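Table Station Walkround, Sorting Bay, Findlow Site
Filled in by Rozália Pintér, second shift
Checked against: the Wernow startup sheet plus our own add-ons
Month: March

Hi all, me again with the long version. Jolán Vass asked me to write comments next to the ticks this time so the people coming over from manual packing can see what I look for. I did 24 years of packing by hand before I moved to this station, so some of this is going to sound like an old packer talking. Sorry, not sorry!

BEFORE POWER

1. Emergency stop reachable from the operator spot
OK. I can slap it without taking a step. If you're shorter than me (a few of you are), try it yourself before you sign. Don't take my arm for your arm.

2. Stop button tested and reset
OK. Pressed, got the light, reset with the key. The key goes back on the hook and not in your pocket, please. Last month I took it home in my apron and the early crew stood there for 43 minutes waiting for me to drive back in.

3. Walkway clear
OK with a comment. Someone had left a pallet jack sticking out. I moved it. When we packed by hand you'd notice a thing like that because you were walking past it all day long. Now we stand in one place and watch, and I find I don't look behind me half as much, so I've started making myself turn all the way round before I sign this line.

4. Cables under and beside the table
Needs watching. Cables that hang are cables that get kicked. I want them tied up higher and I've put in a request, number 77. Until then, come in from the right side only.

5. Sleeves, lanyards, hair
OK. I still see badges swinging. Clip them to your pocket. A person working next to you will feel a tug and stop, but you can't count on an arm doing that.

AT THE TABLE

6. Cloth flat, no folds
OK. Smooth it with your palm from the middle outward. A ridge will tip a light item and then you'll spend your morning wondering why the pick keeps missing.

7. Items spaced out, with room for fingers on every side
OK. This was the hardest habit for me to break. A packer shoves everything together, tight as you can get it, because that's what a good box looks like! Here you want the opposite, lots of open cloth. I leave a hand's width, my hand, and I have big hands.

8. Bottles on their side, caps tight
OK. Give the cap a real twist. Water and wiring, need I say more.

9. Small loose bits removed (wire, pins, staples, clips)
NOT OK, see comment. Look low and from the side, with your chin practically on the table. A thin bit of metal on a patterned cloth is so easy to miss from standing height. Pick it up with the magnet wand and not your fingers, and only with the arms stopped.

10. Fingers and fingertips: no cracks, no tape residue, nothing caught
OK. I wipe them with the dry cloth from the Restia kit. The wet wipes leave a film, so leave those in the break room.
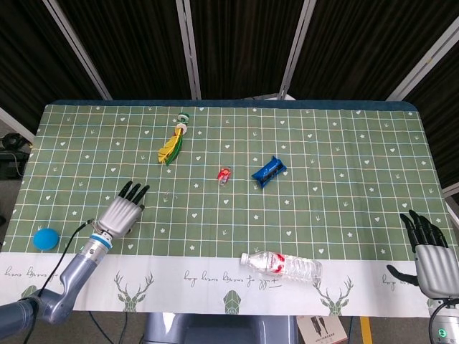
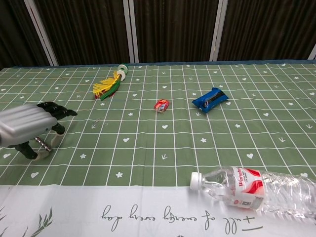

Items 7 to 9: blue packet, bottle and feathery or tasseled toy set apart on the green cloth. Second picture: thin bent wire or pin just right of the hand.

RUNNING

11. Everyone knows who is operator and who is helper
OK. Say it out loud. It feels silly for the first week. Jolán and I do it every single time now, "I'm on, you're helping," and it saves the both-of-us-reaching business.

12. Hands off the table while the arms are live
OK, but I'm going to nag. Your hands WANT to help. Something rolls and you go for it, I still feel it in my shoulders. Let it roll. Let it hit the floor if it has to, then stop the arms and go get it.

13. Helper rotates off after an hour
Not done twice this week. I know it looks like the easy job. Watching is tiring in a whole different way from lifting. My back is so much better than it was (I slept through the night, first time in ages), but by the end of a shift my eyes are done and I've got a headache if I skipped my turn. Please put the rotation on the board with names.

14. Noise okay for talking
OK. It's quieter than the old line and I do like that. I miss the radio though. Janssen says we can have it back if it stays low enough to hear the stop alarm over it. I vote yes.

SHUTDOWN

15. Arms parked, power off, key on hook
OK.

16. Floor swept under and behind the table
OK. Check next to the curtain too, things roll back there.

17. Log filled in, including the dull stuff
Partly. We had 6 stops logged and I remember more than that. Write down the tiny ones. If the only stops on paper are the big ones, whoever sets our targets will think the thing runs by itself and start asking why it needs two of us.

OPEN ITEMS
- Cable ties, request 77, waiting
- New battery for the magnet wand light
- Rotation names on the board (Jolán)
- Decide where staplers and clips are allowed. My suggestion is nowhere in this bay
- Padded mat for the helper spot, the floor there is murder on the knees

Signed, R. Pintér. Come find me at the start of second shift if you want to walk it together, it takes a quarter of an hour and I'll bring coffee (lids on, and it stays outside the line).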